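How to Check a Suturing Policy Before You Believe Its Success Rate

Updated January 7, 2018

Every automated suturing write-up we read for the Halwood notes leads with one number. Before you trust it, or publish your own, work through these steps. You will need your rollout logs, both camera streams and some patience.

Step 1. Decide what counts as a stitch. The Morkon scoring script counts a throw when the jaws close on thread near the tissue. That is far too generous. A closed jaw tells you the jaw closed. 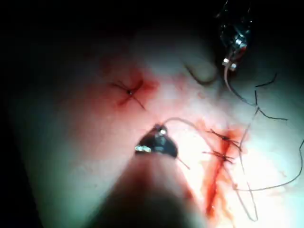 Figure 1. Wrist view: jaws clamped on thread, with tied knots to the left and right.

Step 2. Split the score. Log the needle grasp, the bite, the pull-through and the knot separately. Our 200 rollouts gave 61 full passes under the strict rule, and I would still not call that a result until someone else scores the same clips.

Step 3. Set up a clutter test. Leave the old thread in place and run again. Policies trained on clean starts tend to chase whatever strand is closest -- a fault that averages hide very well.

Step 4. Look hard at the handoff. The Jesport baseline treats it as done when both tools are within a set distance of the needle. Distance is cheap. Ask which jaw is holding, and where along the needle.
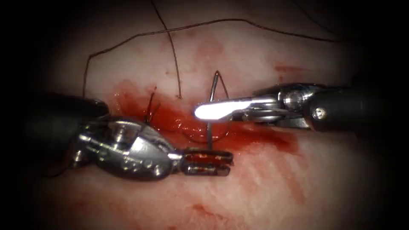

Figure 2. Left jaws grip the lower part of the curved needle; right jaw closed beside it.

Stills like Figure 2 should be scored "one holder, left" and nothing more. Whether the transfer works has to come from later in the clip.

Step 5. Repeat with new seeds. We use 15. The Eberhard trainer defaults to one, so change that first.

Step 6. Report the failures. Put the clips next to the successes, uncut, and give the timeout you used. Ours is 500 control steps; a longer one will flatter almost any policy.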